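Ticket 210: Dictation stops after 30 seconds
Opened by Shiela Talavera, September 30, 2020
Status: waiting on reply

Hi Conall, me again! The voice typing in Perkel keeps quitting on my phone. I talk, it types along nicely, then at 30 seconds the mic icon goes gray and the rest is lost.

Tried so far: restarted (twice), cleared the cache, switched the language pack to US English. Same thing on Wi-Fi and off it — Pacita's phone is fine on version 12, mine is still on 6 and says there's no update.
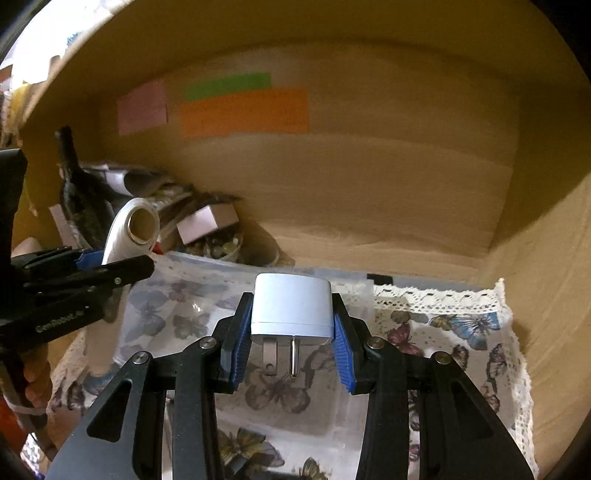 White plug adapter, two flat prongs

Can you push the new version to me by hand?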